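4.2 Do practice hours predict suture quality?

The belief that more hours at the bench make a better closer is so common in surgical teaching that few papers bother to defend it. Training programs set a minimum number of hours, trainees log them, and the log is taken as a sign of skill. We went into this part of the study doubting that the log means very much, and the results did little to change our minds.

Of the 170 logbooks we received from the two teaching sites, Stockdale and Winilach, 61 had to be set aside. Some listed a date and a total with no task. Others had the same figure entered week after week, which may reflect a very regular trainee or a very tired one filling in the form at the end of the month. We make no claim of dishonesty. A logbook is filled in by the person it judges, and the usual incentives apply.

What counts as an hour also differs between the sites. At Stockdale, setup and cleanup are included. At Winilach, the clock is meant to start with the first stitch, although the written instructions say this only in a footnote and we doubt that all trainees read it. Earlier work using the Mekano checklist pooled hours from several programs without asking how they were recorded. A correlation built on such numbers can be calculated to as many decimal places as one likes. We do not think it should be.

The outcome measure has problems of its own. A finished closure is usually scored by looking at it: spacing, evenness, the bite on each side, the state of the knots. Raters tend to agree when a closure is very good or very bad. In the middle, where most trainees sit, they agree far less, and a second incision on the same piece of tissue seems to pull the score of the first one up or down. Figure 3 shows two closures on one surface, the arrangement in which this side-by-side effect can arise.

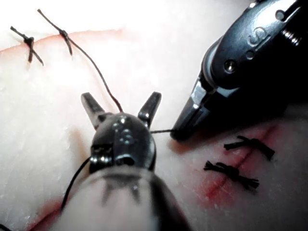

Figure 3. Two incision lines on pale tissue, each closed with tied black sutures. A dark metallic grasper is in the foreground.

A still view can support a judgment about where the stitches lie. It says nothing of how tight the knots are under load, or how many attempts came before the ones that stayed. Yet a large share of published scores rest on still views alone, and the word "quality" is then used as if it covered all of these things. We would prefer that authors say "appearance" when appearance is what they rated.

To see how far this matters, we asked raters to score the same closures twice, on a scale of 0 to 100, with the order shuffled for the second round. The Dodix form was used both times. For closures in the middle of the range, the two scores from a single rater differed by as much as 25 points. A trainee could move from "needs review" to "ready" on the strength of a shuffle. The form's manual describes it as dependable, and perhaps it is for sorting the extremes. That is a much smaller claim than the one it is normally used to support.

We then looked at hours against scores within each site. At Stockdale the relation was weak and leaned on a handful of trainees with very low totals. Once past the first few sessions, extra hours told us almost nothing. At Winilach there was a slightly clearer upward trend, but the trainees with the most hours had also been placed with the most active teachers, and we have no means of pulling those two things apart. Others may read this as support for longer training. We read it as a reason to find out what the teachers were doing.

Feedback is the obvious candidate, and we are wary of it for that reason. Almost every study of practice ends by recommending more feedback — usually without having measured any. Our logbooks had a box for teacher comments. It was often blank, and where it was filled in, the comment was most often the single word "good." We cannot tell whether this was praise, habit, or a way of closing the conversation.

None of this shows that practice is useless. A person who has never tied a knot will tie a poor one, and the early gains in our data are plain enough. The question is whether the hour is a sensible unit once those gains have been made. Counting finished closures, with a note on what was being worked on, would be cheap and harder to inflate. It would bring its own distortions, since trainees may rush to add to the count. Section 4.3 takes up that problem using the smaller set of logbooks in which both figures were recorded.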